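Kedir Kassa has 5 minutes, he says, then talks for forty. Phone on speaker, kettle going somewhere behind him. He runs Fundo, the secondhand clothes shop on the corner in Hininside, and he's moving it in May.

"Same street, bigger door," he says. "That's the whole plan."

The new place was a shoe repair. Rent is 3,790 a quarter, more than he wanted. He signed anyway – his sister Adugna told him he'd regret it if he didnt. She does the books.

Summer stock is what sells. Tank tops, shorts, anything cotton. Winter coats take up the room and sit there. "I had one coat two years. Beautiful coat. I said hello to it every morning."

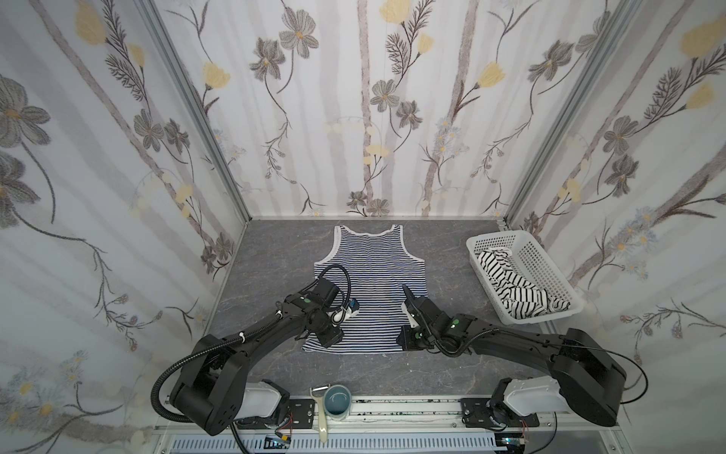
Pricing he does by feel, mostly. Nothing over 77 dollars, ever. He tried tags with a color system once, from a supplier called Clanon, and gave up inside a month. "People just ask me anyway. So ask me."

Does he turn stuff away? All the time. Broken zippers, stains, anything that smells of smoke. Roughly 200 pieces come in on a good week and he'll send a lot of them straight back out with whoever brought them. Some get annoyed. One woman didn't speak to him for a year, then came in and bought a belt.

Online? No. He's thought about it. "Photos, postage, returns, somebody says its too small – no. Come in and try it on."

The old shop closes on a Saturday, he hasn't picked wich one. He wants the shelves out first. Then the kettle clicks off and he has a customer.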